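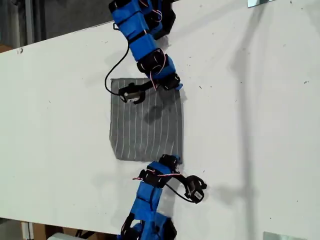 I've been buying fashion magazines since I was thirteen and I've finally started mine. Well, helped start it. Well, I've been making the tea while Hyun-seo Koo starts it, but my name is on the inside page so I'm having that.

It's called Pallmont and the first issue went to the printer on Monday – 90 pages, which is ten more than we'd paid for, so there was a rather tense phone call about that. I wrote the long piece in the middle about men's tailoring and two of the short ones at the front, plus most of the captions. Captions are horrible! You get one line to say who made the jacket, where it's from and what it costs, and then Hyun-seo comes back and says could it also be a bit funny.

The long piece started as 900 words on suits and why my generation stopped wearing them. Then I went to talk to Joaquim Magalhães, who cut trousers at Grerero for most of his working life, and I came home with so many notes that the whole thing had to be turned round and built again from him. He talked for an entire afternoon about waistbands. I didn't know I cared about waistbands but I've been looking at strangers' ones on the bus ever since (sorry, strangers). He thinks trousers went wrong when everybody decided they should sit on the hip, and he has very strong words for belts, most of which we couldn't print.

He also told me off for my coat. It's the Navik one I bought last winter for 380 pounds, easily the most I've ever spent on a thing to wear, and he turned the cuff back, looked inside, and said "hm". I've thought about that "hm" every day.

What surprised me about the job was how much of it is emails. I'd imagined long tables covered in photographs and somebody in enormous glasses saying no to things. It's mostly me writing to a press office for the fourth time to ask if the shoes are navy or black. Lim were lovely, I have to say, they answered the same day and sent the wrong shoes, then sent the right ones with a note.

We had a big argument about the cover as well. I wanted a face, Hyun-seo wanted a back view with the head turned away, and we went with the back view. I sulked for a weekend and now I think she was right, though I'd still like a face for the spring one. If there is a spring one – we need to sell 100 copies to pay for the paper and my mum has already said she'll take 10, so that's a start.

Anyway, it comes back from the printer at the end of November and I'll put up a post when you can order it. I still haven't seen the tailoring piece on paper and I'm convinced there's a typo in the first line. I've read it so many times the words have gone funny.

Off to answer an email about buttons.

Recent posts
My mum's wardrobe, part two
Three charity shops and one good skirt
Do I need another grey jumper (yes)
Reading old magazines in the bath
What I wore to a very cold wedding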